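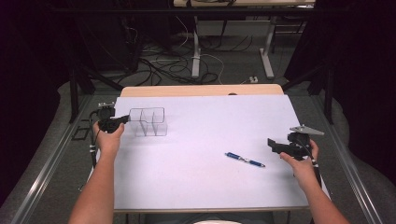
What Is a Save File?

You play a game after school, collect 74 coins and build half a castle. Then you turn it off and go to dinner. When you come back the next day, the coins and the half castle are still there. The game kept them in a save file.

A save file is a list of facts about your game. It is stored on the console, tablet or computer you play on, or on another computer far away. A very simple one might say:

Player name: Kavdale
Level: 6
Coins: 74
Has the red key: yes

The save file doesn't hold the whole game. It doesn't need a picture of every tree and wall, as those are already part of the game. It only holds the things that can change. When you load your save, the game reads the list and puts everything back the way the list says.

Saving by hand and autosave

Some games ask you to save. You open a menu and choose Save. If you forget, and the power goes out, you go back to the last time you did it.

Other games save for you. This is called autosave. It might happen when you open a door, finish a level or go to sleep in the game. Often a small symbol spins in the corner of the screen while it works. Don't turn off the console while the symbol is spinning. The file could be only half written, and a half-written file may not open again.

Checkpoints

A checkpoint is a place in a level where the game remembers how far you got. Picture a long cave with 50 steps and a checkpoint at step 25. If you fall at step 30, you start again at step 25. Some checkpoints disappear when you turn the game off, so look for a proper save before you stop.

Where does the file live?

If it is on your own device, it is called a local save. If it is on another computer that you reach through the internet, it is called a cloud save. With a cloud save you can often start on one device and carry on with another, as long as you use the same account.

Online games with many players work a little differently. The game company's computers, called servers, keep track of what everybody owns. If 1,000 people are playing, the servers have to remember things for all of them. That is why you usually can't play these games when the servers are being fixed.

Why do games have save slots?

A slot is a space for one save. Three slots means three separate games, so you and your brother or sister can each have one. Check the name on a slot before you save over it. The old save is usually gone once a new one takes its place.

Try it on paper

Make up a game with a friend. Play for a few minutes, then write down only what you would need to start again from the same spot. Give the list to someone else and see if they can set up the game from it. If they get stuck, what was missing from your list?

Words to know

Load: to open a save and carry on from it.
Corrupted: damaged, so the game can't read it.
Backup: a spare copy kept somewhere else.

Written by Sharon Massawe. Last updated June 17, 2020.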